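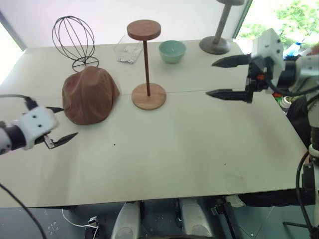
Table with the brown dome, the wire stand behind it and the wooden pedestal stand

Palier Boards > Community Management > Moderation and Policy
Thread: Chronological vs ranked comments on a local news page

vjaunzems
Saturday, December 6, 2025
I run the comment section for a town news site in Warwood. We moved from our old comment plugin to Paiva in September. Paiva ranks replies by a score that mixes votes, reply count and account age. The old plugin was strictly oldest first.

Since the switch, threads on council stories look different. Early comments with a lot of replies stay pinned near the top for days, and corrections posted later sink. Last month a reader posted the right date for a zoning hearing under a comment that had the wrong one. The wrong one stayed at the top of the page. The correction was behind a "show more" link.

I can turn ranking off for the whole site but not per story. Before I do that I would like to hear from people who have run both. Threads rarely go past 200 comments. Longest one this year was 700.
– Vaida

kkoppel
Turn it off. At 200 comments you do not need ranking. People can scroll.

Ranking solves a volume problem. If the volume isn't there, you get the side effects and none of the benefit.

jdko
Disagree with kkoppel, partly. I had oldest first for years on a neighborhood site and it has its own bias. Whoever gets there in the first ten minutes owns the thread. We had the same four accounts at the top of every story because they had alerts set up. Ranking at least gave the later comments some chance.

What you describe sounds like the reply count weight. In Paiva that is a separate setting from votes: Admin, Display, Score weights. Set replies to 0 and leave votes as is. A wrong comment collects replies because people are correcting it, and the default treats that as a point in its favor.

vjaunzems
Found the setting. It was at 2, votes at 1. I did not know replies counted for more than votes. The setup guide has nothing on it that I could find.

kkoppel
That default tells you who the product is built for. Reply count is a measure of argument. A vendor who sells on time on page will weight it up.

jdko
Or it was a forum tool first, where a lot of replies means a good topic, and no one revisited it when they started selling to news sites. I wouldn't read intent into a default.

simkus_j
Another option is newest first. We use it on Wereck for anything tagged as developing. Corrections show up at the top when they are posted, which covers the hearing date case. The drawback is that conversations read backward, and new readers answer things that were settled further down.

For long threads it is bad. Past 600 comments I would not use it at all.

Also, the hearing date problem is only partly a sorting problem. If a comment has a wrong date for a public meeting, a staff member should reply with the right one and pin it. Any sort order will fail you some of the time.

vjaunzems
We are two people and neither of us is on comments full time. Pinning works when one of us sees it. I didn't see that one until the next morning.

valdisv
Moderator here, different site. A few points that haven't come up.

1. Changing sort order changes old threads too. Paiva applies it to the archive. If anyone has linked to "the top comment" in a story or a newsletter, that reference will now point to something else. Use permalinks before you switch.

2. Collapse depth matters as much as sort. The correction in the first post was hidden since nested replies collapse after the second level by default. You could keep ranking exactly as it is and raise the depth, and that comment would have been visible.

3. Tell readers. We changed the order without a notice and spent a week answering emails that accused us of burying comments. A line above the comment box saying how they are sorted stopped most of it.

simkus_j
Second point is a good one. We have depth at 5. On phones it gets narrow but it is readable.

kkoppel
5 on a phone is not readable. The text column ends up a few words wide. I would go flat with quotes before I would go to 5.

simkus_j
Depends on the indent. Ours is small, set in the theme and not in Paiva. I can post the CSS if anyone wants it.

vjaunzems
Please do. Plan for now: reply weight to 0, depth up to 4, a sort notice above the box. I will leave ranking on through the budget vote and compare those threads with the ones from last year under the old plugin.

kkoppel
You will be comparing two different plugins and two different budgets. I don't see what that will show.

vjaunzems
Agreed that it is not a clean test. I mostly want to see where staff replies land. If they are still below the fold I will go to oldest first.

jdko
Check the account age weight while you are in there. On a new install every imported account can get the import date as its creation date, so your long-time readers score the same as someone who signed up that day. Ours had to be fixed by support.

vjaunzems
Checked. All imported accounts show the same day in September. Ticket opened.

valdisv
Ask them to rebuild the scores after the dates are fixed. It is a separate job and they did not run it for us until we asked.

simkus_j
CSS is in the Themes section, thread title "Narrow indent for nested replies." Works on the current version. I have not tried it with right-to-left text.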